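Beltwood workshop notebook
Sunday, December 30, 2018

Came in for a quiet afternoon to get on with the old desktop towers before the new year, and it was far pleasanter than I'd expected – heating on, kettle on, radio muttering away in the corner. Algirdas Mockus had already cleared the long bench for me and left a note about the donations from Nokport, 8 machines in all, of which 2 are past saving and can go for parts.

I started with the one marked Smadi, as it's been sitting with its side panel off since the week before Christmas and I kept feeling guilty whenever I walked past. Gave the vents a good going over with the soft brush (outdoors, having learnt my lesson last time) and then sat down with a mug of tea to see what we'd got. I do like these older machines. Everything is large enough to get hold of, and you can follow what goes where without a magnifying glass.

Memory next. I'd like to try the sticks from the spares drawer, the ones in the Flulovix tin, but please would whoever uses them after me put them back in their sleeves! I spent around 10 minutes matching them up again.

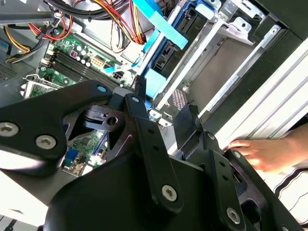

The main power plug on these can be terribly stiff, so squeeze the catch fully before pulling and don't rock it from side to side, however tempting. I've put a fresh label on the bag for case screws too, as the old one had gone quite unreadable and we were forever mixing them up with the drive screws.

Still to do: new coin battery, a proper look at the drive bay, and find out whether Algirdas wants the expansion cards kept with their own machines or pooled – I'd keep them together myself, but it's his shelf. Wash the mugs before locking up. Back on it after the holiday.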